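[print-orders] Re: Reorders on a different material, color shift

Lorna Talavera wrote:
> We reordered a canvas design as a metal panel through Tranero and the
> grays came back noticeably cooler. Same file number, same crop. Is the
> stored file converted again for each material, or is the first proof
> reused? The customer wants 11 more and I would like to know before I
> submit.

Lorna,

The stored file is converted again for each material. Tranero keeps the layered master and builds a new output file when the order is placed. The proof you approved for canvas does not carry over. If you tick "reuse approved proof" on the order form, it reuses the crop and the border only.

Metal has no paper white under the ink. Neutral grays drift toward blue unless the white base layer is turned on, and it is off by default for panels under 15 inches on the short side. Open the job, go to Surface, set Base to Full, and save before you change the quantity. Changing the quantity first locks the surface settings and you will have to cancel and start again.

For a run of 11 I would order one panel alone and check it under the light it will hang in. The single goes out at the normal rate and the rest can be added to the same job for up to 23 days without a second setup fee.

Clutix handles this differently. They convert once, on the first order, and apply a fixed curve per material. Results are more even from one material to the next, but dark blues block up and you can't adjust them.

On wrap depth, from the other thread: the file needs 2 inches of extra image on every side for the deep frame. Mirrored edges are fine for landscapes and poor for anything with straight lines near the border.
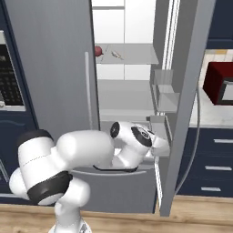 Kitchen render, navy and gray.

Regards,
Usico print desk

Comments (3)

tmk: Base set to Full fixed it for me on brushed metal too. Costs a little more per panel.

Lorna Talavera: Found the setting. Single panel ordered, will report back.

framer_b: Does the quantity lock also apply to acrylic?

Related threads
- Tahiri matte paper, curling at the corners
- December cutoff for rush orders
- Hanging hardware for heavy panels
- Crop marks missing from PDF proofs

Contact the list owner | Copyright Usico | Back to top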